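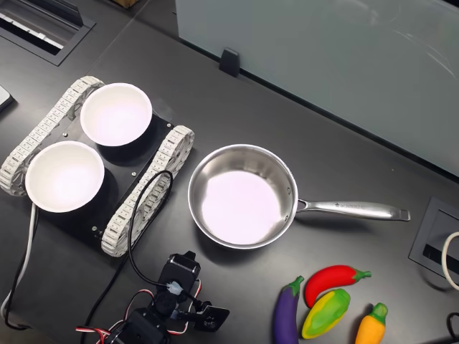

Toy vegetables, bowls and a saucepan on one of the tables in the Rutura play kitchen.

Play Kitchen Lending Collection Reopens in August

The Kusuma Family Learning Center is pleased to announce that its play kitchen lending collection will reopen to member households in August. The collection was closed over the early summer for cleaning, sorting and relabeling. It now holds 745 items, including toy fruits and vegetables, bowls, cups, utensils and a range of full-size cookware for supervised use.

Items will again be lent in sets. A standard set consists of one cooking vessel, two bowls and a selection of toy produce. Families may keep a set for up to 40 days, and one renewal is permitted if no other household has requested it. Single pieces are available on request for families who wish to add to what they already own.

Members have often asked why the Center lends ordinary saucepans alongside toys. Dalia El Idrissi, who directs the early years program, notes that young children show a strong interest in the objects they see adults using at home. "A child who has watched soup being made wants a pan with a proper handle," she said. "We pair it with a pepper or an eggplant that is easy to pick up, and the game generally begins without our help."

Toy vegetables remain the most frequently borrowed category and also the one most likely to come back incomplete. Borrowers are asked to check each set against the card in its bag before returning it. Toy produce should be wiped with a damp cloth and mild soap and left to air dry. It should not be placed in a dishwasher. Saucepans and bowls may be washed by hand in the usual way. Cookware from the collection is for play only and should not be used on a stove.

A replacement fee applies to lost bowls and cookware. There is no charge for a missing vegetable, though the Center would be grateful to be told about it.

Through the support of the Drimura Fund, 80 additional sets will be available this season, bringing the total to 200. Reservations will be taken at the Rutura Room desk from 10 a.m. on the first day of lending. Questions regarding membership or overdue sets may be directed to Tove Hafstein in the lending office.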